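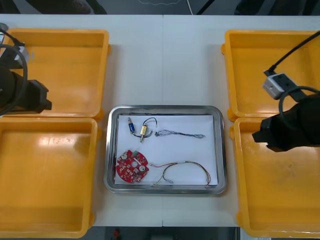 Should a bus stop still have a printed timetable when most people carry a phone?

A printed timetable should stay at every stop where a bus stops, also in the small places, and the bus company should pay for the paper.

Opinion | Town and Everyday

In August the paper timetables disappeared from the stops on line 23, which goes from Nyberg to the hospital and back. In the glass case where the timetable was, there is now a sticker with a square code and the words "Always up to date with Stikero." Stikero is the app. I have it on my phone and I use it most mornings, so I do not write this as a person who is afraid of apps.

I moved to this country as an adult, and for the first two years my language was weak. The paper timetable was one of the few public things I could read without help. Numbers are the same in my first language. I learned the word "weekdays" from it, and the word "except." When I was waiting I read the whole sheet, also the lines I did not need, and in this way I learned the names of the villages before I had visited them. An app shows me the next bus and it does not show me the village after mine.

The company gives its arguments, and they deserve an honest answer. Paper gets old. When the road by the bridge was closed, the sheet was wrong for several weeks and people waited for a bus that took another way. This is true, I was one of them. But the app was wrong on some of those days too, and it was wrong with much more confidence. A sheet with a date in the corner tells you how old it is, and you can decide for yourself how much you believe it.

The second argument is money. Somebody must drive to each stop with a key and change the sheet. I accept that this costs something. It is also the only time when a worker from the company stands at the stop and sees that the bench is broken or that the lamp does not work. If you save this visit, you save also the knowledge which comes with it. At the stop by the old Fotolen building the lamp was dark the whole winter, and the company told us that it had received no report.
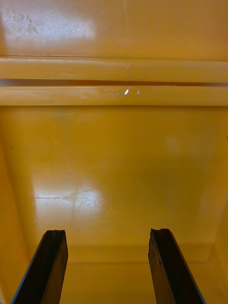
No. 103

Then there is the question of who is left outside. Usually people say "the elderly," and I find it a little unfair to them, for many of my older neighbors handle their phones better than I do. I think more of the child whose phone is empty after school, of the visitor whose phone plan does not work across the border, and of the man who comes from the hospital with one arm in plaster and cannot hold a phone and a bag together. Each of us is such a person some day of the year.

In Zustusier, where I lived before, the town tried the same thing and later took half a step back. Each stop got one small sheet with only the first bus, the last bus, and how often they go between. It was printed in large letters and changed only when the season changed. I thought it was a poor solution when I saw it, and after one winter I had changed my opinion. Most days you need only to know if the last bus has gone.

I would be content with this in our town. On line 23 the last evening bus is number 19 on the list, and if you miss it you walk. A person standing in the rain at the hospital stop should be able to learn this by lifting the head.

The new timetable is valid from Sunday, September 1, 2024, and the company says that comments are welcome in the app. I have sent mine by letter to the office, with a stamp, and asked that the sheets come back before the dark evenings. If you use the line, please write too. One page is enough, and your grammar does not need to be perfect.

We use cookies to remember your reading settings. Accept | Manage choices

Contact the editors | © 2024 | Back to top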